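Talk notes: Why old things feel good in the hand
Prevcombe evening talks, 40 minutes plus questions

Start without the slides. Hold up the spoon and wait a second. Ask who has a favourite mug at home. Most hands will go up. Then ask why that one — and let people talk, because the answers are always better than mine!

Opening point: we choose things with our eyes in the shop and then live with them through our fingers for years. The handle, the edge, the lid that lifts off sweetly. I've been mad about this ever since I bought a box of door knobs at the Rudd market for 2 pounds and found I couldn't stop picking them up.

Pass round the first tray now. Knobs and spoons at the front, buttons at the back. Keep talking while they go round.

Tell the Rurnar story. The old ferry there had a brass rail, 125 years of palms on it, and when the boat was refitted they kept the rail and painted everything else. Pause. People love this one. Mention that the worn bit is on the left, where passengers leaned to see the harbour.

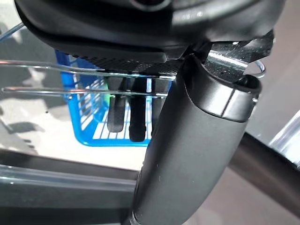
Texture is my favourite part of the whole talk, so slow down. A surface tells you what to expect before you've touched it, and sometimes it fibs. Look at the dark plate up on the screen with its fine speckled grain, then at the polished silver strip running diagonally across it. Ask which one they'd rather run a thumb along. Expect a split room. At Uriria I had a proper argument break out over this between two rows, and it was wonderful.

Next, glaze. Shiny bowls look clean, matt bowls look warm, and a spoon scraping on a matt one sets my teeth on edge. Do the scrape (microphone close, but warn them first).

Then the game. Eyes shut, second tray, guess the object by feel. Give it four minutes and no longer, as last time it ate the ending.

Check the clock. By minute 38 I should be on the last card, which is homework: go home, find the thing you touch most often, and see where it has worn. Mine is the kettle lid.

Get the spoon back before questions.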